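**Pushing blocks by spoken instruction: project report, team Runov**
Bethel Ambaye, Traian Sima, Kornél Szalai
March 3, 2020

## What we tried to do

Get the arm to follow a plain sentence like "push the red star next to the blue cube" and see how often it ends up right. No grasping, only pushing with a straight rod. Sounds easy. Wasn't.

We compared two ways of training:

- **Plevumis**: learns from demos where each push was labeled *before* we did it
- **Flelley**: learns from long free play, labels written *afterwards* from the recording

Same network for both, same amount of demo time. Only the labeling is different.

## Setup

Wooden board bolted to the perforated table, arm comes in from the side with the rod. 9 blocks in four colors... sorry, three on the current set (red, green, yellow) plus blue, so four. Stars, cylinders, a heart, a hexagon, a cube, a triangular prism. Two stars so color matters and shape alone is not enough. Same for the two yellow ones.

Before each trial Traian mixed the blocks by hand. We did not try to make the layouts fair, clusters stayed clusters if they happened. 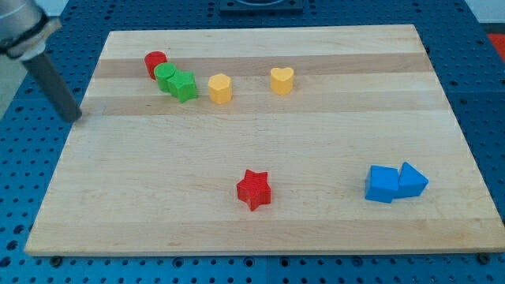

Mebrat Fikre asked after the midterm talk whether touching blocks should be counted seperately, because "push the green star away from the cylinders" is a different job from pushing a block with free space on every side. She also thought our one success number was hiding this.

She was right, so we went back and split the trials. Took Kornél two evenings. Should of logged it from the start.

## Results

200 trials per method. Success = target block within the marked distance of the goal when the time limit ran out.

| | Plevumis | Flelley |
|---|---|---|
| Isolated target | 60% | 71% |
| Target touching another block | 22% | 40% |

Flelley better on both. Gap bigger on touching blocks. Our guess: in free play you bump into clusters all the time, so the model sees a lot of messy contact. In the planned demos we steered around it without thinking.

Main failures:

- rod comes down too close and drags the neighbor along
- right color, wrong shape (mostly the stars)
- arm stops short, waits, never finishes. Happened with both methods, cause unknown

## Problems

Calibration drifted twice and we lost nearly 40 trials, all rerun. Lighting was not controlled. Sentences were written by the three of us so they all sound alike, Desta Ambaye wrote a few extra ones in the Blackburn lab but too late to use.

## Next

Run Desta's sentences. Log contact automatically. Find out why it stops short. Code and trial sheets are in the team folder, ask Bethel for access.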